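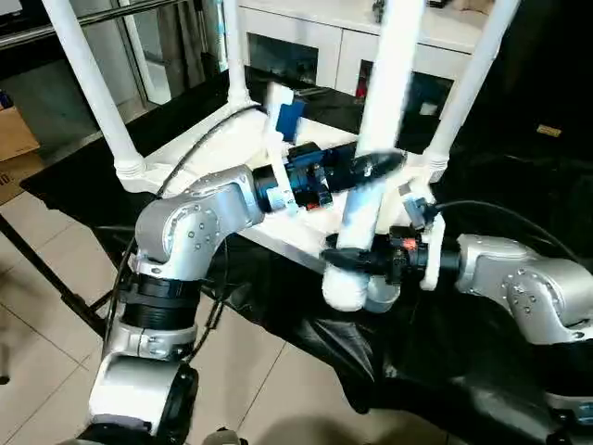
Assembling a White Pipe Frame on a Tabletop

Cover the table with a dark cloth so white fittings show up against it. Dry-fit everything first. Push each pipe into its elbow or tee until it stops, then turn it a quarter to seat it.

Join the bottom pieces flat on the cloth, then add the uprights. Hold an upright low, near the fitting, while pressing - a grip near the top makes the joint lean. Check the uprights against a square after every 6 joints. 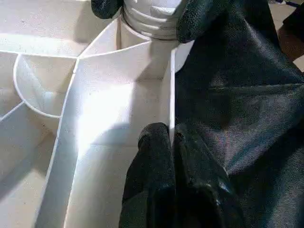
Ilaria De Luca

Small items go in a divided tray beside the work. Stand an uncapped bottle in its own bay and lift it by the neck, just at the threads. Leave 12 inches of clear table on each side of the frame.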